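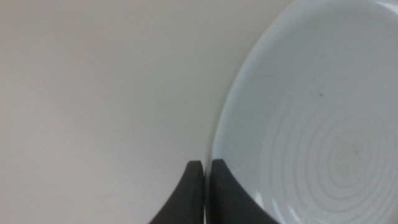 Kayode Ibrahim put his hand up before I'd even got the slides going and said his dishwasher already does the dishes, so what exactly were we all here for? Fair enough! I wrote it on the whiteboard and we ended up spending most of the hour on it, so these notes follow that argument instead of the outline I posted in September.

Courses > Automation and Everyday Work > Week 3 > Can it do the chores yet?

My answer to Kayode was that the dishwasher does the washing. You do the scraping, the stacking, the finding room for the big pot, the unloading, and the putting away in the cupboard with the door that sticks. A dishwasher is a brilliant machine because somebody built a box around one part of the job and left the rest to you. Most household automation that sells has been like that, and a good deal of factory automation too (remember the labelling line in last week's reading).

So take one bit from outside the box: picking up a bowl. The bowl with the rings in the bottom is a good one to think about. It's white, it's glossy, and it's on an off-white surface, so there's very little colour to go on and the edge is mostly a line of shine. Two gripper fingers have to end up on either side of that rim, one inside and one out. If they come in a bit too far over, they push down on the wall of the bowl. A bit short and they close on nothing. You and I do this half asleep at 6 a.m. because our fingertips sort it out on contact, and we never have to know exactly where the rim is.

Please have these three terms straight before the tutorial:

Grasp planning – deciding where to take hold. For a bowl, the rim is the usual choice, as the whole thing is generally too wide for a small gripper.

Compliance – how much the hand or the arm gives when it touches something. More give forgives more error, but you lose some precision.

Recovery – what the machine does after a miss. I'd argue this is the one that matters most at home, and it gets the least time in demo videos.

Frida Thorlacius asked whether the shop floor is really any easier. Mostly yes, I think. At the Brostodden plant in your case study, every tray arrives the same way up, and they still went through 17 versions of the fixture before the cell ran a full shift. The Kárason kitchen trial had 51 different pieces of crockery and no fixture at all. Read those two side by side and look at who tidies up before the robot starts – it's a person, both times, and neither report counts those minutes.

So, chores yet? Some, slowly, with somebody nearby. I wouldn't hand over my good bowls. I would probably hand over folding tea towels, and I know almost half of you disagree with me on that, so bring it to the tutorial.

For next time, pick a chore you did this week and write it out as steps, 2 pages at most. Mark the steps where you used touch without looking. Keep the boring ones in, please!

We use cookies to keep you signed in and remember your settings. Accept | Manage preferences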